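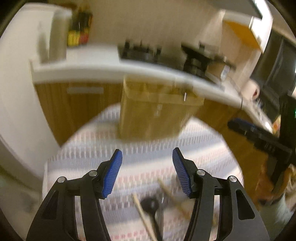 Search Flular
Search posts, people, tags

Moved the small table next to the cooker side of the kitchen this week and I'm going to write up how it's going, mostly so I remember what I decided. Thread.
2 replies · 28 likes

The kitchen at Carngate is narrow. There's a run of worktop with the hob on it, wooden cupboards underneath, and a wall shelf for bottles. That leaves one spot for a table and it has to do for eating, chopping, opening the post and everything else.
3 likes

The table has rounded ends, so nothing square ever sits properly on it. I gave up on placemats and put a cloth on. White, with bands of small woven-looking patterns in pink, red and grey. It hides crumbs well enough between washes.
1 reply · 11 likes

Cloth care, as someone will ask. 40 degrees, line dried, ironed on the wrong side while it's still a bit damp. Turmeric does not come out. I have tried.
14 likes

Main job for the week was the thin wooden sticks. I had them in the cutlery drawer, loose, and they worked their way under the tray and jammed it. Twice I had to take the whole drawer out to get it shut again.
3 replies · 19 likes

So now they live upright in a tall cardboard box. It's tan card with some faint dark print on the front, narrow, and it stands up by itself. I looked at jars and pots in Nasr and the only ones tall enough were £3 each and too wide, so the sticks would just have fanned out.
2 shares · 28 likes

Cardboard by a hob is the obvious problem. The box stays on the table and does not go on the worktop. That's the rule and I've stuck to it so far. When both burners are on I push it to the far end as well.
1 reply · 9 likes

Sorting them was slow. I tipped the lot out on the cloth, ran each one through my fingers and threw away anything split or rough at the end. Lost more than I expected. The cheap ones go furry after a few washes.
6 likes

Replying to a question – yes, they need to be completely dry before they go in. I leave them flat on a tea towel overnight. If you stand them up damp in card the bottom of the box goes soft, and then you have a box with no bottom.
12 likes

The bottles on the wall shelf are next. There are too many of them and I can't read the labels on half without taking them down. My plan is tall at the back, short at the front, and anything I haven't opened since November gets used up or goes.
2 replies · 17 likes

I did think about a proper rack for the shelf. Tuvora do one that steps up at the back, but it's deeper than my shelf by a finger's width. I measured it in the shop and put it back.
5 likes

Small packets are still a nuisance. They end up on the worktop to the right of the hob and stay there. I don't have an answer for this yet. A second box would work, but then there are two boxes.
1 reply · 8 likes

Also cleaned the burner grates while I was at it. Hot water, soda crystals, an hour in the washing-up bowl, then a stiff brush. They're black so you can't see much difference, but they don't feel greasy now.
10 likes

One thing that has helped is the long handles on the cupboards. I hang a damp cloth over one of them while I'm cooking – it's right there when the table needs a wipe. I used to keep it by the sink and never fetched it.
7 likes

Where it stands on 25 February 2022: drawer opens and shuts, sticks are in the box, table can be cleared in a couple of minutes. Shelf not started. Packets not solved.
3 shares · 22 likes

Someone asked what size of box. I didn't measure it, sorry. Go a bit shorter than the sticks so the ends poke out and you can get hold of them. If the top edge starts to bend, fold a strip of card over it and staple.
4 likes

Will add to this when I've done the bottles. If anyone has a way of storing half-used packets of rice and lentils that doesn't involve buying a set of tubs, reply below.
6 replies · 13 likes

Show more replies
294 likes · 28 shares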